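Notes on the second leaf pile, continued from the spring post, which I still have not finished moving over from the old site.

The first pile was oak only, packed into a wire ring and left alone. It shrank, went dark at the bottom, and stayed recognizably oak everywhere else. Oak leaves are slow. They carry a lot of tannin and lignin and very little nitrogen, and most of the work is done by fungi, which do not produce much heat. A leaf pile run this way is cold from start to finish.

The second pile is mixed. I used maple from the yard, shredded by two passes of the mower, layered with coffee grounds from Tenadetti. They leave a bucket by the back door and do not care who takes it. Proportions by volume were 8 parts leaf to one part grounds. The whole thing went into the Kramer bin, the square one with removable slats, and was watered until a squeezed handful gave a drop or two. 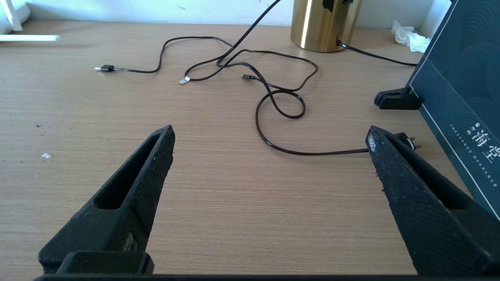
Desk end of the room, October.

The core reached 93 degrees Fahrenheit and then fell back. By hot composting standards this is a failure. It will not kill weed seeds and it will not finish by spring. For a leaf pile it is more than I expected, and the maple at the center has already gone limp and brown, with white threads running between the layers. The outer 2 inches are dry and unchanged. That part always is, and I fork it inward when I turn the pile.

Turning is where I have changed my mind. I used to do it every week. Fungal threads break when the pile is moved, and in a cold pile there is little bacterial heat to restart, so the benefit is mostly moisture and air. I now turn it when the core smells sour or the thermometer has been flat for a long stretch.

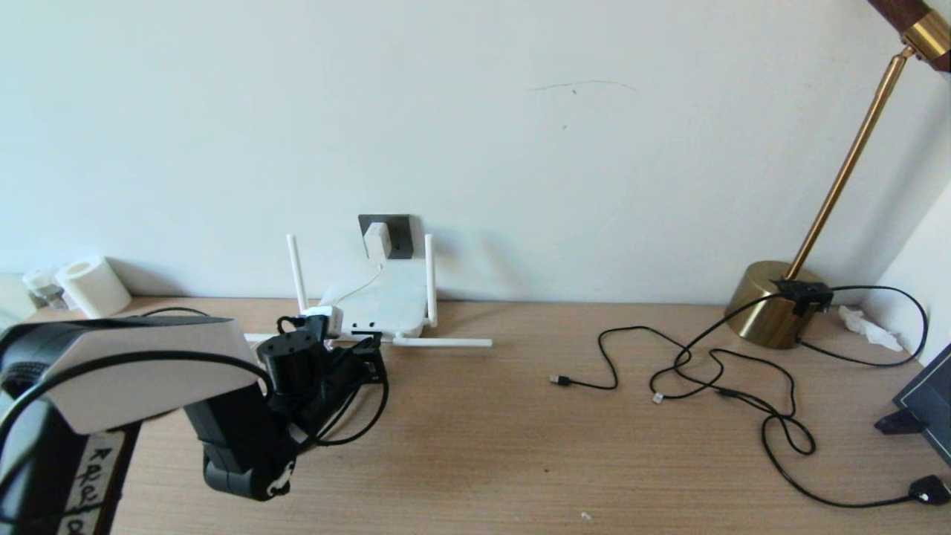
Core temperature comes from a Flistier probe, 20 inches long, pushed in at an angle through the gap between the third and fourth slats. It logs once an hour and sends the reading to the house. Wet leaves absorb the signal badly, so the sending unit has to hang outside the bin on its own cable. The white router stands right up against the wall, and the wall is on the wrong side of it, between it and the yard. I lose readings most evenings. Pulling the router forward to the front edge of the desk is the next test, before I spend money on a repeater.

The grounds from Stavetti are a finer grind and matted into a gray disk in an earlier bin, so I am leaving those out until the Tenadetti supply runs short. I also have a bag of last year's half-rotted oak from the first ring. It goes in at the next turn, in a single layer near the bottom, to see whether it carries the fungus over.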